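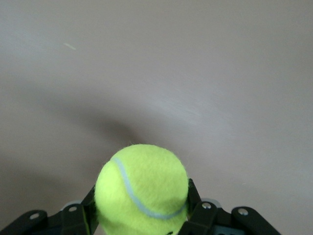

Give it another winter and it will be folding the towels, according to one member of the Sollham shared workshop, who has been saying so since before the arm could close its fingers. The rest of the bench laughed, though with less doubt than I would have liked.

I had come to Sollham to look at a build that its makers call Lomia. It is a tabletop arm with a two-fingered gripper and a small camera near the wrist, and its whole job, for now, is to pick up a tennis ball and put it down somewhere else. So far it has cost the group 1066 pounds. A tube of tennis balls costs rather less, and most people can lift one before they can walk.

That is a cheap shot, and I was told so. The case for the project goes like this. A tennis ball is round, it gives a little when squeezed, and the fuzz lets plastic fingers get a hold. If the arm can manage that every time, the next thing might be a mug, then a jar, then something useful. I have heard the same ladder described in other sheds and spare rooms, and I have yet to meet anyone standing above the second rung.

The grip itself is good to watch. The fingers are built from black links on metal pins, and they come in from either side and meet the felt with their tips. Getting them to do it gently took most of the work. The first motors, ordered from Irnova, were strong and stupid. They shut at full force or they didn't shut, and a table tennis ball used in early trials was crushed flat. The second set came from Fahy in December and can be told to stop when they feel something push back. The group is very proud of this. It is also what they paid for.

On the evening I visited, the arm was given a run of 293 tries, left to get on with it while the members drank tea and argued about solder. A laptop kept the score. When I asked what counted as a success, the answer took some time to arrive. A ball lifted and set down inside a taped square was a success. So was a ball lifted and dropped near the square, "because the grip was fine". A ball knocked off the bench was left out of the total, as the arm had "not had a fair go". I have seen village raffles run to a tighter rule book.

To be fair to Sollham, no one there is selling anything. The plans are free to anyone who asks, and the group admits that the arm goes blind when the sun comes round to the side window. It has to be set up afresh if the bench is bumped. That took 8 minutes while I was there, and it happened more than once.

What bothers me is the talk. Home automation has a way of borrowing from its own future — the thing on the bench is always judged by the thing it is going to be. Lomia picks up a ball. It does so slowly, in good light, when the ball is more or less where it was last time. As a winter's work by people with jobs, that seems to me plenty, and I don't see why it needs a laundry basket waiting behind it.

I asked when they would try the mug. There was some looking at the floor. The handle is awkward, apparently, and the fingers may need to be longer, and Fahy has a newer motor coming out. Someone thought spring. Someone else had found a lighter ball they wanted to test first, and they were clearing a space for it when I left.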